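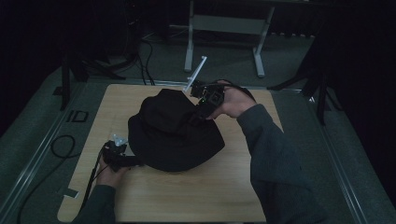 Brillo 2 Brings Fresh Icons, Live Wallpapers and a Much Faster Home Screen to Android Phones

Free update adds 145 themes, a folder view people have been asking for, and settings that move with you to a new phone

GALINDO – Skelau, the small software studio behind the Brillo home screen app, is thrilled to announce that Brillo 2 is ready to download for Android phones and tablets. The new version is free for everyone who already uses Brillo, and it's the biggest change to the app since it first came out!

Brillo replaces the home screen that ships with a phone. It lets people pick their own icon shapes, change the size of the grid, hide apps they don't want to look at and set different wallpapers for different pages. Version 2 keeps all of that and builds on it with a brand new theme library, made together with the icon designers at Nurkeo.

The library opens with 145 themes. Each one includes a wallpaper, a matching icon set, a clock and a color set for folders and the search bar, and any of those parts can be mixed with parts from another theme (so yes, the midnight blue clock can sit on top of the orange desert wallpaper). Nurkeo's team drew every icon by hand at the largest size and then checked it at the smallest, and the care they took really shows on older phones with lower screen resolution.

"We use this app all day long ourselves, and the first time we put the new icons on our own phones we couldn't stop swiping," the Skelau team said. "It feels like getting a new phone without having to move all your photos."

Folders have been rebuilt too. A folder can now open as a full page, a small pop-up or a strip along the bottom of the screen, and a long press switches between the three. Apps inside a folder can be sorted by name, by color or by how often they're opened. The old drag-and-drop order is still there for people who have everything just where they like it.

Speed was the other big job. Brillo 2 loads its first page before anything else, then fills in the rest in the background, and it keeps fewer pictures in memory while another app is open. Live wallpapers pause when the battery saver is on – a small thing, but one that came up again and again in letters from users.

Backups are now a single file. It holds the layout, the theme, the hidden apps list and all gesture settings, and it can be saved to the phone, to a memory card or to any cloud folder the user already has. Files made with the first version of Brillo will open in the new one.

The app is offered in 39 languages, with right-to-left layouts fully supported for the first time. Text size in menus follows the phone's own setting, and every gesture now has a button that does the same job.

New themes will arrive each month, starting in February with a winter set of 30 wallpapers. Users can send in their own wallpapers through the Share page in the app, and the team is very excited to see what comes in.

Availability

Brillo 2 is free to download and has no ads. Current users will see the update in their app store, and their existing layout will carry over when it installs.

About Skelau

Skelau is an independent software studio in Galindo that makes home screen, keyboard and wallpaper apps for Android.

Press contact: Skelau Press Desk, Galindo. Screenshots, app icons and a review copy of the winter theme set are available on request.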